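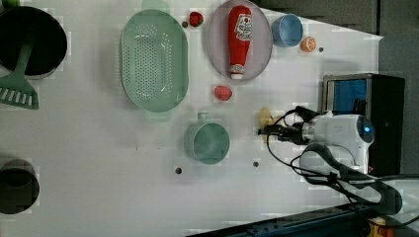
The white table, partway through the great kitchen sort. Green colander in the middle, ketchup having a lie-down on its plate.

I have been wanting to write about the kitchen stuff for weeks, and now that I finally have a quiet Sunday (2 June 2019, if my future self is wondering) I'm going to do it properly, with far too much detail. You have been warned!

Some background for anyone new. We moved into the Chala Street place with two people's worth of kitchen things and one kitchen's worth of cupboards, and not big cupboards either. Everything went in wherever it fit. Pots under the sink, plates on top of the fridge, spatulas in a drawer with the batteries and the takeout menus. It worked fine as long as all we made was toast. Then my cousin came to stay and wanted to cook, and she opened every single door looking for something to drain pasta in, and I decided enough was enough.

So I've been sorting by spreading things out. I love this method so much. You pick a big flat surface, you put things on it, you look at them all from above, and suddenly you know exactly how you feel about each one. In a cupboard a pot is just part of a dark pile. Out on a white table it's a pot, and you either want it or you don't.

Let me start with the colander, my favorite thing in the whole kitchen right now. It's oval! I grew up with round metal ones that slid around in the sink and tipped half the rice down the drain, and I had no idea an oval one would make me this happy. Ours is a pale green, with lots of small round holes and a short little handle tab at one end, and that tab is what I grab when both my hands are full (yes, I know how that sounds, I use two fingers). It sits across the narrow side of our sink like it was made for it. I wash strawberries in it, I wash lentils in it if they're the big kind, I have let a whole head of lettuce drip in it overnight. It came from Tikmont, the housewares store two doors from the bakery, and I walked past it in the window for most of a winter before I went in.

Then the green slotted spatula. I'm a bit obsessed with this one too. The slots are rectangular and the head is flat enough to get under an egg without a fight, and the handle is long, so my knuckles stay well away from the heat. I keep meaning to buy a second one. Every time I cook pancakes I'm also frying something else, and there I am rinsing the one spatula between pans.

The black pots are a longer story. I wanted to keep one and give one away, and I've changed my mind about it every day. The big one with the grey rim is the soup pot, no question, that stays. The other has been the popcorn pot, the oatmeal pot and for one sad month the pot under the leak. I think it has earned its shelf.

Cups! I had decided to be strict about cups. We had so many, and most of them came free with something. I kept the ones I reach for, and the teal-green one is at the top of that list. It has a nice rounded rim and a handle on the small side, and tea looks wonderful in it. My friend Meron Kahsay claims that tea tastes the same out of everything, and she is wrong, and I've told her so.

The small blue bowl with the lighter inside is for whatever needs a small bowl. Olives, a beaten egg, half a can of something. I used to think small bowls were a fussy thing to own and now I'd happily have a stack of them.

And the plate! I can't work out what to call the color. Grey-pink? Pinkish grey? I've been calling it the mushroom plate. I paid $9 for it at the Ernent flea market and carried it home on the bus in my lap. Anything red looks great on it, so I guess that includes ketchup.

Which reminds me, fruit. I've given up on keeping fruit in the fridge drawer where we forget it. It lives out in the open now, and we're eating so much more of it. Strawberries go first, always. Oranges I cut in half across the middle so you get that lovely wheel of segments, and then whoever walks by takes a half. The strawberries at the market have been so good this spring that I'm already worrying about July, when my favorite stall switches over to other things.

Still to do: lids. I haven't even opened the lid cupboard. I also want to line the drawers with something wipeable and find a jar tall enough for the long-handled things, so they can stand next to the stove where I'll see them. Stumudik had one on their clearance shelf that looked right, but I hadn't measured anything and chickened out.

If you have a good system for lids, please tell me in the comments. I've heard of people using a dish rack turned on its side and I'm very tempted to try it this week.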